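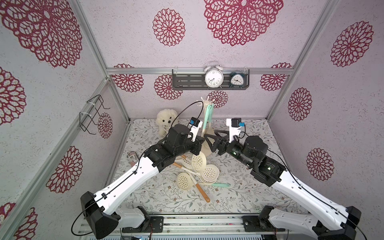
Prepared by the Department of Interior Studies, Cinport College
Handout for Unit 5: Repeat, Scale, and Ground in Printed Wallcoverings
Revised January

Purpose of this unit

Unit 5 continues the study of printed surfaces begun with border papers and plain textures. Students are expected to have completed the assigned reading on block and roller printing before the first lecture. The unit covers the vocabulary used to describe a patterned wallcovering, the main types of repeat, and the method for estimating quantity. Questions of adhesive and wall preparation are treated in Unit 6 and are mentioned here only where they affect layout.

Terms

Ground. The color or texture on which the pattern is printed. A ground may be flat, speckled, striped, or embossed. The term refers to appearance and should not be confused with the backing, the material that carries the print.

Motif. A single figure within the pattern, such as a leaf, a medallion, or a bird.

Repeat. The vertical distance between one point in the design and the next point at which the same part of the design occurs. Manufacturers print this figure on the label. Students should also record the horizontal repeat when the motif is wider than half the roll.

Match. The relation between the design at the edge of one strip and the design at the edge of the next.

Types of match

In a straight match, the design meets at the same height on every strip. All strips begin at the same point in the repeat, and the motifs align across the wall in level rows.

In a half-drop match, each strip is lowered by half the repeat relative to the strip before it. The eye is led along a diagonal, and the seams are less easily found. Work from 2 rolls at once when cutting a half-drop paper. Cutting alternate strips from alternate rolls will usually reduce waste.

In a random match, no alignment is required. Most narrow stripes and many small textures fall into this group. Reversing every second strip is often advised in order to even out slight differences in shade from edge to edge, but the label should be followed where it says otherwise.

Scale and contrast

Large motifs are often said to make a small room appear smaller. The claim is too broad. The effect depends on the contrast between motif and ground, on the amount of ground left open, and on how often the motif is interrupted by doors, windows, and corners. A large figure in a color close to that of its ground may recede almost entirely at a normal viewing distance. A dense small figure in strong contrast may be more tiring in the same room.
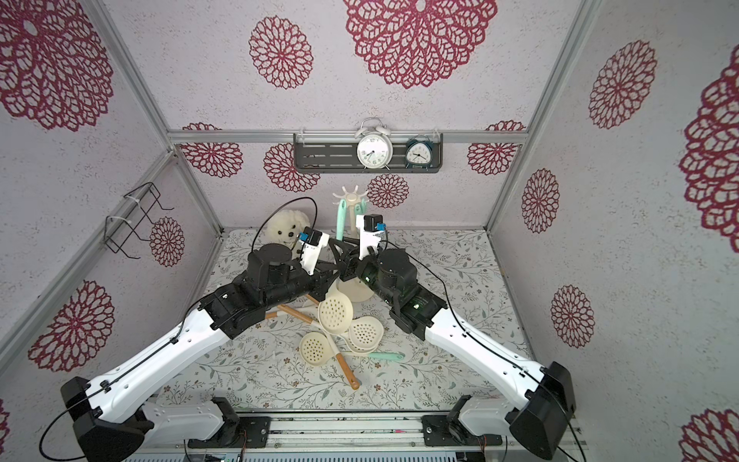
Fig. 2. Large crimson medallions on a pale lilac ground.

The medallion has a long history in carpets, bookbindings, and ceilings as well as in wallcoverings. Its outline is closed, so any break at a corner or seam is easily noticed. Students should therefore plan the layout of a medallion paper from the most prominent wall and allow the least visible corner to take the final mismatch. The usual choice is the corner above or beside the entrance door.

Lacework ornament presents a further difficulty. Fine openings in the figure allow the ground to show through, and the mixture of the two colors changes with distance. Samples should be viewed at arm's length and again from across the room, in daylight and under the lighting intended for the finished space.

Estimating quantity

Step 1. Measure the height of the wall in at least three places and use the greatest figure.
Step 2. Add 2 inches at the top and 2 inches at the bottom for trimming.
Step 3. Divide the result by the vertical repeat and round up to the next whole number.
Step 4. Multiply that number by the vertical repeat. The product is the cut length of one strip.
Step 5. Divide the usable length of the roll by the cut length and round down. The answer is the number of strips per roll.

Apply the method to a stairwell wall with a greatest height of 135 inches, using three papers of your own choice with different repeats. Show all working.

Sample library

The Luvesent sample library holds 1000 printed sheets, filed by type of match and then by ground color. Sheets may not be removed from the reading room. The Kuroda binders are reserved for second-year students during the spring term.

Reading for the next lecture

Course reader, section on pattern books and trade catalogs.
Handout for Unit 6, pages on lining paper.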